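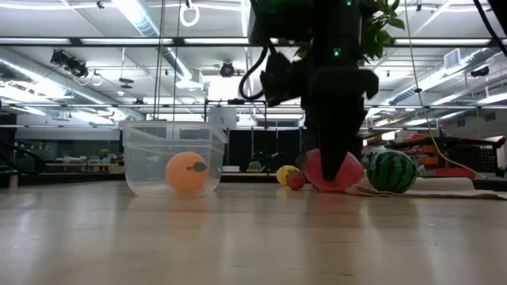
Tobias Mbeki asked me, after reading my first draft, why I was writing a whole report on a gripper that squeezes too hard when the project was supposed to be on sorting toy fruit. Fair question! My answer is that the squeezing ended up eating most of November, and the sorting part was pretty much fine the whole time. So this is a report on a fault.

What we were trying to do

The task was simple on paper. The arm picks up toy fruit balls and drops them into a clear plastic bin, over and over, with no person touching anything. I was using the Kettler control package from last year's group, and I planned to do 100 picks in a row and write down how many landed in the bin. I had two weeks set aside for it (ha).

What went wrong

On pick 26 the gripper closed on a soft ball and just kept closing. The fingers are supposed to stop when the force reading goes over a limit. They didn't. The motor got loud, I froze for a second, and then Ingrid Baptiste hit the stop button from across the room, because I was standing on the wrong side of the arm to reach it. I'm still a little embarrassed by that – I wrote the safety sheet and put the button on the far side myself.

I reset everything, ran it again, and got a perfectly normal pick. Then five more normal ones. Then it did it again, on the same ball.

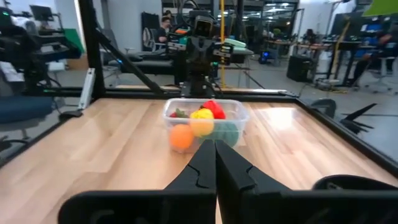

My first guess was a loose cable, so I spent a whole afternoon wiggling connectors and watching the numbers, and nothing changed. My second guess was the force sensor, and I swapped it with the spare from the Prolico kit. Same thing. At that point I was kind of annoyed and went to get food.

What finally got me there was logging the raw readings and looking at them line by line. The limit check only ran when the fingers were moving faster than a set speed. On a firm ball they hit, the force jumps while they're still moving fast, and the check catches it. On a soft ball they slow down gradually as it gives. By the time the force was too high the fingers were under the speed cutoff, so the check was skipped, and the controller kept pushing to reach the closed position it had been told to reach. The raw value climbed past 3000 and the program didn't care at all.

Whoever wrote it probably wanted to avoid false stops from sensor noise when the gripper is sitting still. I get it, but it's a bad place for a shortcut.

What I changed

1. The force check now runs on every cycle, whatever the speed is. I average a few readings to deal with the noise.

2. The close command has a time limit. If the fingers haven't settled by then, they open and the arm backs off.

3. The stop button moved to the operator's side, and there's a second one by the door. Ingrid made me practice reaching for both with my eyes on the arm, which felt silly and was a good idea.
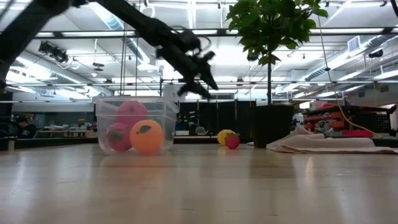 Results after the fix

I started the 100 picks over from zero. The force check tripped 2 times, both on soft balls, and both times the fingers opened the way they should. The arm dropped a few balls on the way to the bin, but that's a grip position problem and I'm leaving it for the next group. I'd start with the height of the fingers at closing, if anyone wants a hint.

I also should have tested soft objects on day one with the force limit turned way down. I only used firm ones in my early checks, and they all passed, so I figured the limit worked. The raw logs and the changed file are in the project folder under Vukmont, and my notes on the averaging are in there too – sorry for the handwriting.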